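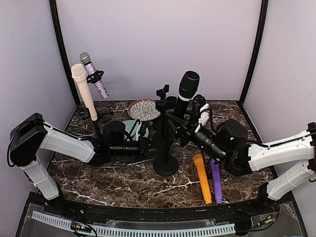
Wanted: 88 households to find out whether food storage advice is any good

Take part > Open calls > Kitchen and pantry

July
By the Lestumier home desk

Put a paper towel in with the salad. Keep bananas away from everything. Wrap the celery in foil. Stand the asparagus in water like a bunch of flowers. Never put tomatoes in the fridge, unless they are ripe, in which case always put them in the fridge.

We have printed a lot of this over the years, and so has everybody else. When we went back through our own pages we found 76 separate tips on keeping fruit, vegetables, bread and herbs. Eleven of them contradict another one on the list. Most came with no source. A few came from a reader's letter that we then quoted as if it were common knowledge, and one that we had always believed to be old farm wisdom seems to have started in a calendar given out by a container company.

So we want to test them in ordinary kitchens, with people who forget things, open the fridge too often and buy more cilantro than they need. We are looking for 88 households in and near Brarstead to take part this fall.

What we are asking you to do

You will store ordinary groceries two ways. Half goes wherever you would normally put it, and half goes wherever the tip says. You check both on set days and write down what you find. When something is past the point where you would eat it, you note that and throw it out.

Each household gets six tips, drawn at random. You don't get to pick. We know this is annoying. If we let people choose, the believers in foil-wrapped celery would all sign up for foil-wrapped celery, and we would learn how they feel about it.

The test runs for nine weeks. Plan on an hour a week, a bit more in the first week while you are setting things up. There is a short paper log for each tip, with boxes for smell, feel, color and a plain yes or no: would you eat it tonight? We care most about that last box.
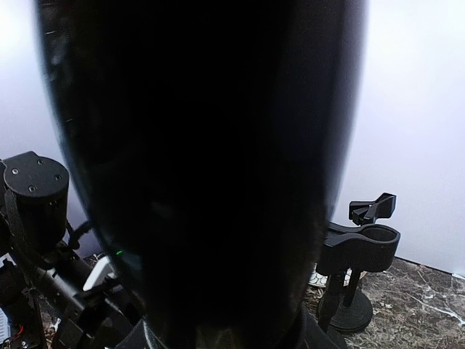
Dark and rounded, very close up, against a white wall.

What you will get

Sixty dollars in grocery credit at the start and the same again when your logs are in. This is meant to cover the food and a little of your time. It won't cover all of your time, and we aren't going to pretend it does. You also keep any jars, bags or boxes we send you.

You will get the full results before they are printed, including the dull ones. We expect a lot of dull ones. If you want your household named in the article, tell us, and otherwise we'll leave you out of it.

You will not get a certificate, a tote bag or the title of "ambassador." There is no prize draw.

Who can apply

You need to be 18 or over, live within a reasonable drive of Brarstead, and have a working refrigerator and some counter or cupboard space. You should cook at home at least four nights a week. We would like renters, owners, people who live alone, big families, shared houses and people with tiny fridges. A test done only in large tidy kitchens would tell us about large tidy kitchens.

You do not need to be good at cooking. You do not need to own a kitchen scale, although if you have one we will ask you to use it for the leafy greens.

Please don't apply if:

- anyone in your home has a medical reason to be very careful about food going off
- you will be away for more than one week of the nine
- you or someone you live with sells food containers, wraps, produce savers or anything in that line
- you already know what the answer is

That last one is only half a joke. Having a hunch is fine. All of us have hunches. But on our first sign-up form, which we tried out on friends, one person wrote that she would be glad to "prove" that lemons last longer in a bowl of water. She may be right. We would still like somebody else to look at the lemons.

Where the money comes from

You should ask this of any study about products in your kitchen, so we will answer before you do. The grocery credit is paid out of our own features budget. Two companies offered to help. One wanted to see the results first and the other wanted its logo on the logs, and we said no to both. The storage boxes are bought at the store at full price.

The logs will be added up by Kettunen, a small survey firm we pay a flat fee. They get the same fee if every tip works or if none do.

What this test can't tell you

It's only fair to list the weak spots, and we would rather hear from people who have read them.

Eighty-eight kitchens is enough to spot a big difference. If a trick keeps lettuce crisp for an extra five days, we should see it. If it adds half a day, we probably won't, and we will say so in print.

You will know which half of the celery got the special treatment. We haven't found a way around that. We thought about having one person in the house do the storing and another do the judging, and where a household has two willing adults we'll ask for exactly that. People living alone will have to be strict with themselves.

Produce is uneven. One head of lettuce may have sat in a truck longer than the next one. We ask you to split a single head, bunch or bag between the two methods where you can, and this should help some. It won't fix everything, and a split head of lettuce doesn't behave quite like a whole one either.

Nothing in this test measures nutrition or food safety. If a website tells you that a certain bag "locks in vitamins," we will have nothing to say about it except that we would like to know how they checked.

The tips we are most doubtful about

We wondered whether to publish this part and decided it was better to have it out in the open. These are the claims the desk would bet against today:

Bread in the fridge. Everyone on the desk was taught this was wrong, everyone does it in August, and we can't agree on whether "stale" and "bad" are being treated as the same thing.

The apple in the potato bag. Some sources say it stops sprouting and some say it starts it. They use nearly the same wording.

Herbs in a glass of water with a bag over the top. It looks lovely. We suspect the looking lovely does a lot of the work.

Special green bags. We have paid for these ourselves, more than once, and kept no records.

Washing berries in vinegar water. This one could well be true, and we will be a bit put out, having laughed at it in print.

How to apply

Write to the home desk at our Brarstead office, by mail or through the contact form, with "Storage test" in the subject line. Tell us:

- how many people live with you and their rough ages
- what sort of fridge you have, and whether it is usually full or half empty
- what you bought on your last main grocery trip (a photo of the receipt is fine)
- the last vegetable you threw away, and why

Keep it to a page. We read every application, but one year a call for jam recipes brought in more than 2,000 replies and we are still a little frightened of the mailbox. We will pick households to get a mix of sizes and kitchens, so being early doesn't help and a beautiful cover letter doesn't either.

Applications close at 5 p.m. on the last working day of August. If you are chosen you will hear from us by the middle of September, and your first logs will come in the mail soon after. If you aren't chosen you will also hear from us. It will be a form letter.

Can I drop out?

Yes, at any point, without telling us why. Keep the first grocery credit. Send back whatever logs you have filled in, even if they stop halfway. A tip that people give up on after a week is worth knowing about, whatever it does for the celery.

Will my logs be private?

Your name and address stay with us and are kept apart from the logs. Kettunen sees a household number. We will destroy the address list once the second credit has gone out.

Questions that aren't answered here can go to the same contact form. Please don't send us produce.

Related
Do you need a bread box? We asked people who own one
Somell pantry jars: three lids, one that closes
Call for readers: your oldest working can opener
What "best by" meant on five packets of rice
Brarstead farmers' market, prices compared with the supermarket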